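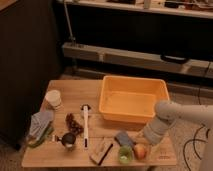
Yellow-orange tub, what looks like a blue sponge and an apple on the table

Headlight flickers at idle on my Lamer 252, fine once I'm moving

Posted by gravelroad_mum, Oct 23, 2018

Hello all, long-time reader and first-time poster, so please be kind if this has been covered. I did have a good look through the old threads over two cups of tea and couldn't find quite the same thing.

I bought a second-hand Lamer 252 in August as my "kids have left home" present to myself, and I love it to bits. It's a lovely easy bike to ride, light enough that I can push it up the driveway on my own, and it has been no trouble at all apart from this one niggle. When I'm sitting at the lights with the engine idling, the headlight flickers. It doesn't go out, it just sort of shivers, and the dash lights do it too if I look closely. As soon as I give it a bit of throttle everything comes good and stays good.

The previous owner had swapped the original bulb for one of those Fasance LED units, and he also fitted heated grips (bless him, I do use them). The battery is the one that came with the bike and I have no idea how old it is. It starts first go every morning.

My local shop is booked out for weeks and the fellow on the phone said it would "probably be the stator", which sounded expensive. I'm reasonably handy and own a multimeter, although I won't pretend I'm an expert with it. What would you check first, and is it safe to keep riding to work in the meantime? It's dark when I leave home and I'd rather not end up on the shoulder of the highway.

Thanks in advance, and sorry for the essay!

tappet_and_toast

Welcome! Don't apologise for the essay, it's much easier to help someone who tells us everything than someone who writes "bike broken pls help" and then disappears for a month.

Before you let anyone sell you a stator, please do the boring checks. I had very similar symptoms on my old Skitura and the whole drama came down to a battery terminal I could turn with my fingers. So take the seat off, disconnect the negative lead first and then the positive, clean both terminals and the lead ends with a small wire brush, and do them up properly again (positive first this time). Then follow the earth lead down to where it bolts to the frame and give that spot the same treatment. Paint and corrosion like to hide under there.

Once that's done, get the multimeter out and set it to DC volts. With everything switched off and the bike left overnight, a healthy lead-acid battery should be sitting at 12.6 or a little better. Start it up, let it warm through, and measure across the battery at idle, then again with the revs held up. You'd like to see somewhere in the high 13s to low 14s when it's revving. If it climbs nicely with revs and only sags at idle, the charging side is likely doing its job and there's just too much being asked of it at low speed.

Which brings me to the grips. Try the whole thing again with them switched off. Heated grips are hungry little things and small bikes don't make much power at idle. If the flicker goes away, you have a pretty good clue. On mine I got into the habit of switching them down a notch in town, and I still do it now on a bike that doesn't need it.

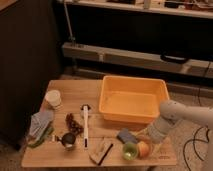
Big orange tub with a green cup and a blue sponge near the front

As for riding to work, if the voltage looks right with the revs up and the light is steady on the move, I'd be happy enough, but I'd do the checks before the next dark morning. If it reads under 13 with the revs up, leave it at home until it's sorted. And do let us know how you get on, I always wonder about the threads that never get an ending.

oldsumpguard

LED bulb. Cheap ones hate dirty power. Put the old style globe back in and see.

Aebischer_rider_159

I'd go along with most of what's been said, though I wouldn't blame the LED just yet. You mentioned the dash lights shiver as well, and a bad headlight bulb on its own wouldn't normally do that. Swapping it is still a cheap test if you happen to have the original in the garage, so by all means try it, but remember the old halogen draws more current and may make the dimming at idle look worse.

Two more things to add to your list. Have a look at the plug between the stator and the regulator/rectifier. On my Aebischer it lives behind the left side cover, and I'd expect yours to be somewhere equally awkward. Unplug it with the engine off and look for browning or melted plastic around the pins. Mine looked like burnt toast and I'd been riding around on it all winter, quite cheerfully.

The other one is idle speed. Owner's manual for my bike says 1285 and mine had crept well below that without me noticing. I don't know the figure for the Lamer, so check your own book, but if it's idling low, bringing it back up to spec could well cure a flicker all by itself. Make sure the engine is fully warm before you touch the adjuster, and go a quarter turn at a time.

Enjoy the new bike, and good on you for having a go at it yourself!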